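Pernater Opens Its Sorting Bench Trials to Small Shops, and I Get to Tell You About It

I'm Gwendolyn Kowalczyk, I look after customer trials at Pernater, and I've been asked the same thing by every shop owner I've met since spring: can a machine do the boring jobs yet? Can it clear the bench, sort the parts, put the wire bundles where they go? My answer is "some of it, on a good day," and starting in July we're letting small shops come and see what a good day looks like (and a bad one). 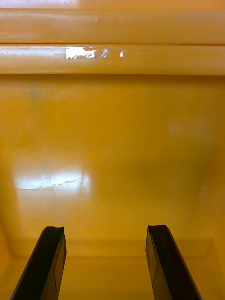
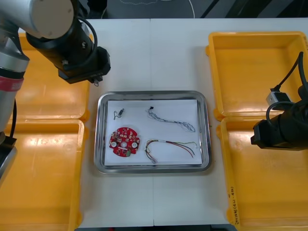
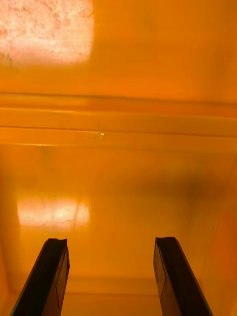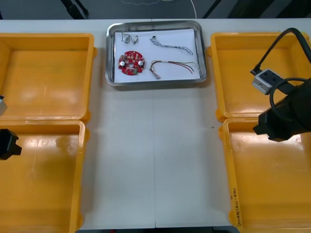
Bins and grippers at the sorting bench.

Sorting is the chore we picked for the trials, and we picked it on purpose. Every repair shop and every small assembly outfit I know has a tray of mixed bits somewhere: a board, a few leads, a connector that fell off something. A person can deal with that tray while thinking about lunch. For a pair of robot arms it's a proper day's work!

Boards are the friendlier part. They're stiff, they keep their shape, and if you miss one you can usually try again. Wire is another story. A harness bends when you touch it, it grabs onto its neighbor, and the loose ends never lie the same way twice. My colleague Mingxuan Ding runs the trials and has more patience for wire than anyone I've ever worked with.

"People bring me a dishwasher question or a laundry question, and I tell them to hand me a cable," says Mingxuan. "If we can pick up a floppy cable and put it down where we meant to, then we can talk about socks."

We've run 300 sorting attempts under our new scoring sheet so far, and 157 of those finished without a person stepping in. I was told I could round that up to "more than half" and leave it there, but you'd ask me for the number anyway. Most of the others stalled on wire. A few stalled on things I found a bit embarrassing, like letting go of a part too early and then carrying on as if it had been delivered.

So would I trust it in your shop overnight with the lights off? No. Would I let it chew through a tray while you're ten feet away doing something that needs a brain? I think we're getting close to that, and that's the setup I'd like to try with you. Home chores are further off. A kitchen moves around all day, and there's a dog in it.

Each visiting shop gets 3 sessions at our Atinga building, morning or afternoon. Bring your own small parts, please, and bring the annoying ones. We'll score every attempt while you watch, and you'll go home with the full sheet, failures included. Nuller, the parts repair shop across the road from us, did a practice visit and arrived with a coffee can of tangled leads (thank you, I think).

There's no fee for the July sessions. We also have 2000 more attempts planned once the visits are done, and Ralletti, our scoring tool, will go out to every shop that took part, so you can run the same checks on whatever other system you're looking at. You don't have to buy anything from us to keep using it.

To ask for a slot, write to the Pernater trials desk and tell us what you sort, how small it is, and whether it tangles. Mingxuan reads all of those himself, and he'll go for the tangly ones first.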